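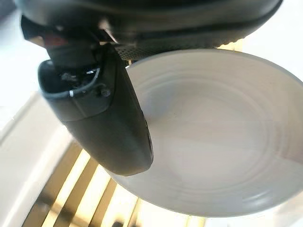

Le poste vaisselle de la cuisine Stallalitz a été livré en octobre, à l'issue du lot plomberie. Cette galerie documente la zone humide et son rangement : cuve, égouttoir, lave-vaisselle, vaisselle de service. Les meubles bas sont de Woritwood, le plan de travail a été fourni et posé par Jidska. La vaisselle est prise dans le stock courant de la cuisine et n'a pas fait l'objet d'une sélection. L'assiette blanche donne une bonne idée des jeux disponibles : son bord arrière touche presque la bande de métal perforé, et c'est ce type de voisinage qu'il faut vérifier avant de fixer l'emplacement définitif d'un accessoire. Une assiette que l'on soulève par le bord demande du dégagement au-dessus et derrière, pas seulement l'encombrement de son diamètre.

Données générales
Longueur du plan de travail : 3000 mm, d'une seule pièce
Capacité du lave-vaisselle : 12 couverts
Éclairage sous meubles hauts : 3000 K
Joint périphérique de la cuve : 6 mm

Organisation du poste

La cuve et le lave-vaisselle sont desservis par la même arrivée d'eau et la même évacuation. Le raccordement de la machine se fait sous la cuve, avec une vanne d'arrêt accessible par la porte du meuble. Le siphon est démontable sans outil. Une trappe avait été prévue au fond du meuble pour atteindre la cloison technique - elle a été supprimée en cours de chantier, l'accès latéral suffisant à l'entretien.

Le sens de travail retenu est le suivant : dépose des pièces sales sur le plan, passage en cuve, chargement du panier inférieur pour les assiettes, du panier supérieur pour les bols et les verres. Au déchargement, l'ordre est inversé et le panier inférieur est vidé en premier, ce qui évite l'égouttage des fonds de bols sur les assiettes propres.
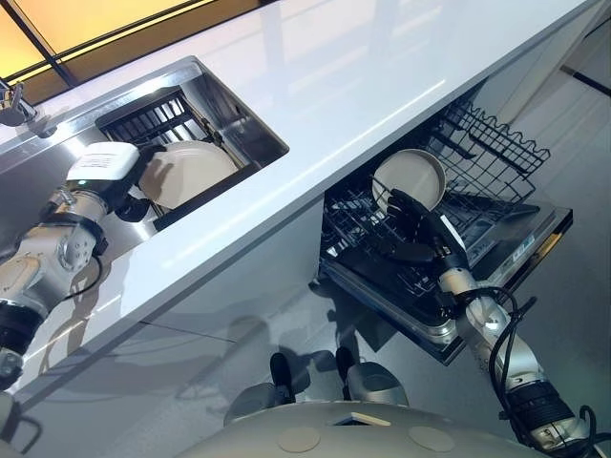 La liaison entre la cuve et le lave-vaisselle est le point du projet qui a demandé le plus de reprises sur plan. Il fallait que les deux zones restent utilisables ensemble, porte de la machine abaissée, sans obstacle entre l'une et l'autre. Deux assiettes rondes beiges sont ici tenues debout, la première dans la cuve en inox, devant l'égouttoir noir à lattes, la seconde dans le panier inférieur, parmi les rangées de picots noirs. Le panier supérieur, en fil gainé noir à bord ondulé, est tiré lui aussi. Côté plan, la finition blanche brillante marque nettement les reflets le long du chant avant. Ce point avait été signalé à la commande et accepté, la surface brillante se nettoyant plus vite que l'échantillon mat présenté par Jidska.

Robinetterie chromée, à éléments anguleux. Le percement a été réalisé sur place, après essai à blanc de la cuve. La position a été décalée une fois par rapport au plan initial pour dégager le passage des grandes pièces.

Égouttoir logé dans la partie arrière de la cuve. Il se retire pour le nettoyage du fond. Le tartre se dépose d'abord sur les arêtes inférieures des lattes : prévoir un détartrage au vinaigre blanc, rinçage abondant, puis essuyage de l'inox dans le sens du brossage.

Paniers de la machine. Le réglage en hauteur du panier supérieur est à faire à vide. En position basse, il réduit la place disponible pour les grandes assiettes du panier inférieur et il convient de contrôler la rotation du bras de lavage avant de lancer un cycle.

Vaisselle creuse

Les bols posent un problème différent de celui des assiettes. Leur forme retient l'eau dès que l'inclinaison est insuffisante, et le pied des modèles de la gamme Bowen, utilisés pour les essais de chargement, vient buter contre le fil du panier lorsque deux pièces sont placées dos à dos. La solution adoptée consiste à les disposer en quinconce, ouverture vers le bas et vers le centre de la machine,

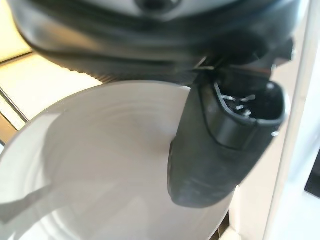

en laissant un intervalle vide entre deux rangées. On perd quelques emplacements par cycle, mais le séchage est plus régulier. Les pièces qui ne trouvent pas leur place sont lavées en cuve et mises sur l'égouttoir, retournées.

Rangement final : assiettes en piles dans le tiroir sous plan, bols dans le meuble haut, première étagère. Les tiroirs Woritwood sont équipés de séparateurs mobiles, à régler pile par pile.

Page mise à jour le 20/06/2019. Les plans de réservation et le schéma de raccordement sont classés dans le dossier Stallalitz, rubrique zone humide.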